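Rargate Economic Development Board
Minutes of the regular meeting, Jul 22, 2025

The meeting came to order six minutes late, the room having been locked and the key being in the possession of the Parks Department, which was at lunch. A quorum was present. The agenda was approved with one change: the item listed as "Downtown" was amended to read "Downtown Storefront Grant," the original having been judged too ambitious for one evening.

Minutes of the previous meeting

Approved as corrected. The correction concerned the word "unanimous," which one member felt did not capture the mood.

Old business

1. Tronier building

The Tronier building on Mill Street remains vacant. Staff reported that the broker has lowered the asking price again and has stopped describing the loading dock as "historic." A prospect in cold storage toured the property last month and liked the ceiling height, the rail spur and the parking. The prospect did not like the roof. Staff has asked the owner for the roof report and has been told it is coming, as it was in the spring.

A member asked whether the board could pay for its own inspection. Staff said it could, under the site readiness line, if the owner signs an access agreement. The owner has had the access agreement since before the roof report was first coming.

Motion to authorize an inspection of the Tronier roof, contingent on a signed access agreement. Seconded. Carried.

2. Nanetti expansion

Nanetti has confirmed that it intends to add a second packing line at its plant in the east industrial park and expects to hire 50 people over the first two years. The company would like the following from the city: a turn lane, a larger water main, and a decision. Public Works can do the turn lane. The water main is under study. The decision was discussed at length.

Members went over the proposed tax abatement. Two were in favor of the full term requested by the company. One preferred a shorter term with a review in the middle. One wanted to know what happens if the hiring falls short, and was referred to the clawback section of the draft agreement, which turned out to be a heading with nothing under it. Staff will have counsel fill in the section.

It was noted that Nanetti has also been talking to a town across the county line. It was further noted that Nanetti mentions this at every meeting.

Tabled to the next meeting, with the understanding that it will come off the table then.

3. Wayfinding signs

The new signs are up at 13 locations. Eleven point the right way. The contractor will return to turn the two on Depot Street, which at present direct visitors to the business district by way of the landfill. No charge to the city. A member asked whether any visitors had complained. Staff said one had, and that he was polite about it and had bought a used dresser while he was out there.

New business

4. Zariņš proposal

Zariņš, a maker of commercial bakery ovens, has asked for an option on the north parcel of the industrial park while it works out its financing. The company would assemble ovens on site and run a small test kitchen. Several members asked about the test kitchen. Staff was unable to say what would become of the bread.

The option would run until the end of December, with a deposit refundable if the soil tests come back poor. Staff recommends approval and points out that the parcel has drawn no other interest except from a man who keeps bees there, with permission, and who would need notice.

There was a short discussion of how to spell the company's name on the letterhead. The city's billing software does not accept the mark over the "n" or the one under it, depending on whom you ask. Staff will look into it. In the meantime the clerk will add the marks by pen.

Motion to grant the option on the terms recommended, with written notice to the beekeeper. Seconded. Carried.

5. Downtown Storefront Grant

The fund opened the year with enough for eight awards. Four have gone out. Staff received three applications this round: a shoe repair shop seeking help with its awning, a dance studio seeking help with its front windows, and a dentist seeking help with what the application calls "general ambiance." The first two were approved. The dentist was invited to be more specific.

A member asked that the grant form be shortened. It now runs longer than the lease most applicants are signing. Staff agreed and will bring back a version that fits on two sides of one sheet, with the insurance language moved to wherever insurance language goes.

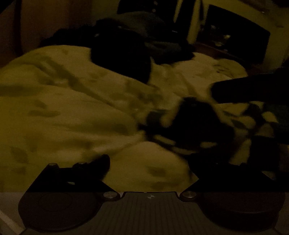 The board then took up the question of whether upper floors should be eligible. The present rules cover only what can be seen from the sidewalk, and owners on Main Street have been saying for some time that they would fix up the second stories if there were any help with the stairs and sprinklers. Staff estimates that opening the program to upper floors would use up the fund in a single round. One member considered this an argument against. Another considered it the purpose of having a fund.

No action. Staff will draft two versions of the rule change and let the members disagree with them in writing.

6. Fall business breakfast

Tickets go on sale next week. The hall holds 200, and last year's crowd came close to testing that. The caterer has been asked to provide coffee before the speeches this time. The topic will be workforce housing. A proposal to limit each speaker to ten minutes was greeted warmly by everyone who will not be speaking.

Staff report

The website is back. The available-properties page still lists the old creamery, which burned down, and this will be removed. The state's site certification visit went well apart from the geese. Staff will attend the regional trade show and has promised to bring back fewer tote bags.

Public comment

One resident spoke in favor of a grocery store on the west side. The board is also in favor of a grocery store on the west side, and has written to every chain that answers its mail. The resident asked how many that was. Staff will provide the list.

A second resident had come for the zoning hearing, stayed through item 4, and was thanked for attending.

Adjournment

Motion to adjourn made, seconded and carried without discussion. The next regular meeting will be held in the same room. The clerk will pick up the key beforehand.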